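4. Sorting and bagging light shirts

This section covers shirts and other thin garments before they go in the machine. For towels and bedding see section 14.

You will need:
- a clear table at waist height
- the mesh wash bag from the Stoltosix laundry set
- a basket with holes in the sides, so that air can get through

4.1 Put the basket at one side of the table with its long side pointing away from you. Lay the mesh flat next to it, with the small shirt-shaped outline facing up.

4.2 Take one shirt at a time. Empty the pockets and undo the top buttons.

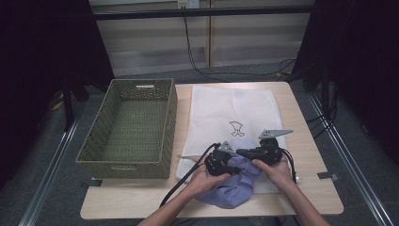 Charpentier

4.3 Hold the shirt with both hands and shake it once, away from the table. Lay it down and look over the collar and cuffs. Treat any marks now — they are harder to shift after a hot wash.

Note: Pale blue and lavender shirts may be washed with whites at 30 degrees once they have been through two or three washes. Keep new ones separate.

4.4 Fold the sleeves in and turn the body over on itself. The folds should be soft. Do not press them down, or the creases will set during the spin.

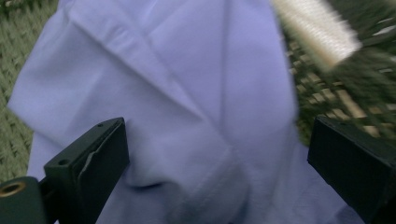

4.5 Check the bag before filling it. Run a finger along the piping and the seams. A bag with a hole in the netting should not be used.

4.6 Move the shirt from the basket to the bag and close it. One shirt to a bag is best, two if they are thin.

Caution: Do not lift a full bag by one corner. Support it from underneath.

4.7 If you are not washing straight away, leave the shirts in the basket with the handle openings clear. Damp shirts must not be left in a pile overnight.

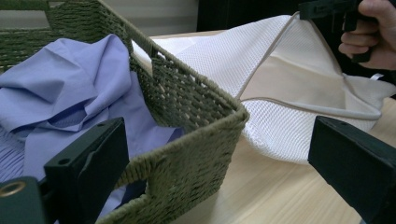
Fig. 4c. Shirt in the basket, mesh bag alongside.

4.8 After the wash, take the shirts out of their bags at once and hang them up. Rinse the empty bags and dry them flat.

1504 shares
4 comments

rinthorpe_lodger
Is the order of 4.5 and 4.6 fixed? I check my bags after the wash, when I rinse them.

Charpentier
Either is fine. Just don't put a torn one in.

Grultent
Two shirts in one bag came out very creased for me, even on a slow spin. Back to one each.

mapleside
Where is the section on wool?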